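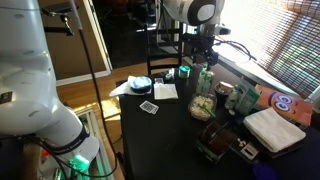 The table by the window, morning.

My aunt's kitchen in Jivstead had seen 23 summers of popcorn, and she wasn't about to let a machine from Skumum spill it - not on her floor, anyway. She named the thing Clovis and talked to it the way she talked to the cat, kindly and at great length, mostly about towels.

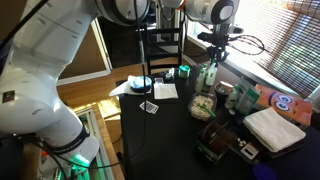
Can a machine tidy a table yet?
Slowly, and with somebody patient close by, she told the neighbors, and went to put the kettle on for all 4 of us.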